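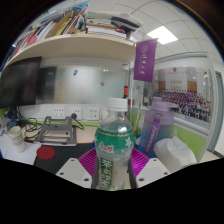
From: Jana Gerlach
To: label-stock list
Date: August 24, 2023
Subject: Re: Shrink sleeve vs. wrap label, curl at the seam

Kamran Safavi wrote:

> We moved one of our tea lines from paper to a clear-backed film wrap
> in February. Glue lap is 4 mm, hot melt, same drum settings as before.
> After a night in the cooler the trailing edge lifts on part of each
> case. Paper never did this. Is it the film or the glue? Stöcker says
> the glue is within spec and has sent us a fresh lot, no change.
> Also, has anyone run the Piteck film below 1000 labels on a trial?
> They want us to take a full roll.

Kamran,

I would look at the film before the glue. Paper takes up a little moisture and relaxes. Film does not, and whatever tension you put in at the drum stays in the label until something gives. On the trailing edge that something is the lap.

Two checks that cost you nothing:

1. Cut a label from the roll and lay it on a flat surface, print side up, overnight in the same cooler. If it curls toward the print, the ink or the coating is pulling it and no glue will fix that for long.

2. Mark the bottle at the lap edge with a fine pen straight off the machine. Look at it again the next day. If the edge has crept back from the mark but is still stuck, you have tension. If it has lifted without creeping, you have poor wetting, and the hot melt is probably setting before the lap closes.

On our Skakora labeler we had the first kind. Backing off the brake on the unwind cured most of it. We also widened the lap, but that was done the same week, so I can't tell you how much each change was worth.

Bottle temperature matters too. Ours come off the filler at 27 C and we saw more lifting when they sat in the aisle and cooled unevenly before labeling. What is yours at the drum? You didn't say.

On the trial quantity – Piteck sold us a part roll of 2000, but we went through Ingeborg Frerichs at Kastden and she may have split it with another customer. Ask her directly. I have not heard of anyone getting less.

If you post the results of check 1, please say which way the grain of the film ran on the sample. It was left out the last time this came up and the thread went nowhere.

Jana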